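The Loud Plates

Kendra Cormier had been waiting since November to use the green tablecloth, and when the day finally came she put it on before she'd even taken her coat off.

"It's so dark," said Zuzana, who had come early to help and was standing in the doorway with her boots in her hand. "It's like a pool table."

"I know! Isn't it wonderful?"

It really was. Kendra had found it at Ghasemi, the fabric place by the bridge, at the bottom of a bin of curtain ends, and the man had let her have the whole piece for eleven dollars. She smoothed it out from the middle with both palms, the way her grandmother used to with pie dough, and went around to all the corners, and then went around again for the pure pleasure of it.

Then came the plates. Kendra didn't own a set of anything. She'd had a set once, white with a thin gray line, when she was married and lived on Plorine Street, and every supper on those plates had felt like a meeting. What she had these days was whatever had jumped out at her. Reds that weren't quite the same red. An orange one as big as a steering wheel. A magenta one so bright that Hüsnü from upstairs claimed it gave him a headache, although he asked for it every time he came down to eat.

"Do you want them matching across?" Zuzana asked. "Red here, red there?"

"I want them to look like they're at a party already."

So they played. There was no other word for it. Zuzana would put a plate down and Kendra would slide it over a little, and then Zuzana would slide it back, and they both laughed like kids. The cups made it worse. They were plastic, light as eggshells, and one good bump of the hip could send them rolling.

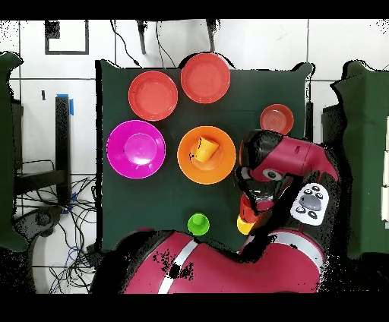 "Diane will say it's too much," said Zuzana.

"Diane says soup is too much."

But she said it fondly. Diane Lévesque had lent her the chairs, and had driven them over herself, two at a time, in a car that didn't really fit one. And Diane was bringing Noémie, her niece, who had just moved to town and didn't know a soul, and who was the whole reason for the supper, if it needed a reason.

Kendra tried to remember being new somewhere. She remembered eating crackers over a sink. She remembered a neighbor, a big man in a Grolline Hockey sweatshirt, knocking to ask if she wanted half a lasagna, and how she'd cried a little after she shut the door, and how that lasagna was the best thing she had eaten in her life, burnt cheese and all.

"Who gets the orange plate?" Zuzana asked.

"Noémie. She gets the biggest one."

"And the magenta?"

From above them came the sound of Hüsnü's door, then his slippers on the stairs, forty minutes early and in no hurry at all. Kendra could smell the onions he was carrying before he reached the landing. She grabbed the magenta plate and held it up high like a tambourine.

"Guess!" she said, and ran to let him in.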